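Baskets in the Back Room
Photos and captions by Remedios Aranda
Posted March 17, 2025

Mei-kuen Tsao has been buying and mending woven baskets for 8 years, and most of them end up at Tse, the shop she runs at 2402 Plulau Road. In February she moved the larger pieces to the back room and began sorting them by weave. I spent a morning there while she worked. The pictures on this page are close views.
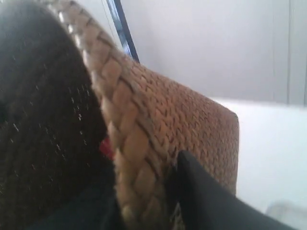

Plaited rim and zigzag side panel, with dark flecked knit fabric against the braid.

The rim is a wide band of tan fiber, and the side is woven in a much tighter pattern with a redder tone. Tsao checks the rim first on any basket she is thinking of buying. A loose strand in the braid can usually be tucked back and stitched down. A break in the side panel takes longer, and she turns down most baskets that have one.

Fine fibers stand up along the braid. She leaves these alone unless a customer plans to keep knitwear in the basket, in which case she trims them with small scissors.

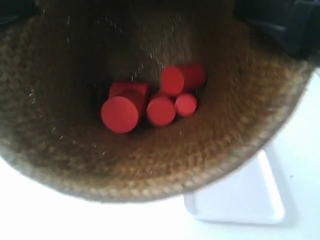

COILED BASKETS

Round, with the wall built up in narrow coils and a thick braided edge. Four red cylinders are grouped together on the floor of the basket.

Loose threads and pale specks show on the inside wall. Tsao goes over coiled work with a dry, soft brush, following the rows around from the bottom to the top. She does not wash it. Water can get into the core of the coil, and a damp basket may lose its shape if it is put on a shelf too soon.

Coiled baskets are the ones people ask for most at Tse. They hold toys, yarn, rolled towels and mail. Tsao suggests a cloth liner for anything with a nap that catches.

Visiting
The back room is open by appointment. Leave a message at the front counter with the size and shape you are looking for, and Tsao will set a few pieces out. Repairs are accepted when she has bench time, and the current wait is 7 weeks. Parking is behind the building, on the Wistell Street side.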